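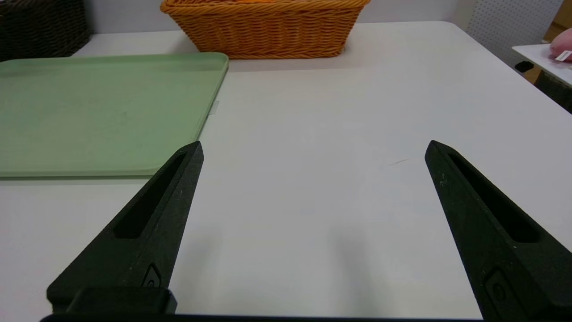 Boletim técnico do arquivo – Acondicionamento e controlo ambiental

A revisão dos depósitos do edifício Ovville ficou concluída em janeiro. O inventário regista 1.029 unidades de instalação, distribuídas por dois depósitos, ambos com estantaria compacta metálica. A presente nota resume as alterações ao procedimento de acondicionamento e as regras de leitura dos registos de temperatura e humidade relativa. Substitui a nota anterior sobre o mesmo assunto, que deve ser retirada dos dossiês de serviço.

Acondicionamento

As caixas de cartão com reserva alcalina passam a ser o formato único para documentação textual em papel. As capas de cartolina corrente, ainda presentes nas séries de contabilidade e de licenciamento, são substituídas à medida que as unidades forem consultadas ou transferidas. Não se procede à substituição em bloco.

Cada caixa leva processos até ao preenchimento folgado. Uma caixa demasiado cheia obriga a forçar a saída dos documentos e danifica as margens; uma caixa com pouco conteúdo deixa as folhas vergar. No segundo caso, o espaço sobrante é preenchido com cartão dobrado da mesma qualidade, nunca com papel de jornal ou espuma.

Clipes, agrafos e molas metálicas são retirados com espátula, sobre superfície plana. Se o metal estiver oxidado e aderente ao papel, o processo segue para a conservação sem intervenção prévia. Os elásticos degradados são tratados do mesmo modo. Para manter juntas as folhas de um mesmo documento, usa-se uma folha dobrada de papel permanente.

As fotografias encontradas dentro de processos textuais não são separadas fisicamente sem registo. Preenche-se a ficha de transferência, em duplicado: um exemplar fica no lugar da fotografia, o outro acompanha-a até à caixa de destino. As provas fotográficas vão para bolsas de papel sem reserva alcalina. Os negativos em acetato ficam fora deste procedimento e têm instrução própria.

Etiquetagem

A cota é escrita a lápis na face curta da caixa, no canto inferior esquerdo, e repetida na etiqueta impressa. As etiquetas autocolantes não se aplicam diretamente sobre encadernações, pergaminho ou capas originais. Nas caixas reaproveitadas, a cota antiga é riscada com um único traço e mantida legível. 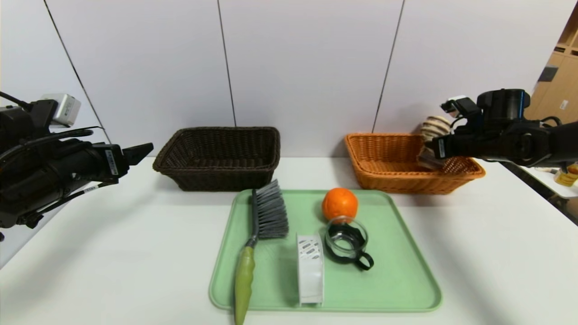

Com que frequência devem ser lidos os registadores de temperatura e humidade?
A descarga dos dados é mensal, e a verificação visual do mostrador faz-se em cada abertura do depósito. Os valores observados fora do intervalo definido são anotados na folha de ocorrências, com indicação da hora.

Registo ambiental

Os registadores do sistema Simwood efetuam uma leitura a cada 10 minutos. Este intervalo mantém-se, apesar do volume de dados gerado, por permitir distinguir uma variação lenta do edifício de uma perturbação causada pela abertura de portas. Os aparelhos não devem ser mudados de prateleira sem comunicação escrita, dado que a deslocação interrompe a comparabilidade da série.

Na análise mensal, a média tem interesse limitado. Devem ser examinadas sobretudo as oscilações de humidade relativa em períodos de 24 horas. Uma média aceitável pode ocultar ciclos diários acentuados, com efeito sobre adesivos, pergaminhos e emulsões fotográficas.

O depósito 2 apresenta valores noturnos mais elevados junto à parede norte. As prateleiras encostadas a essa parede ficam sem documentação até à revisão da caixilharia. A circulação de ar entre a estantaria e a parede tem de ser mantida livre, incluindo ao nível do chão.

Requisições de material

Os pedidos de caixas, bolsas e papel permanente são introduzidos na aplicação Plunura, com indicação da série e do número de unidades a tratar. Os pedidos sem série identificada são devolvidos. As caixas são entregues planas e montadas no próprio depósito.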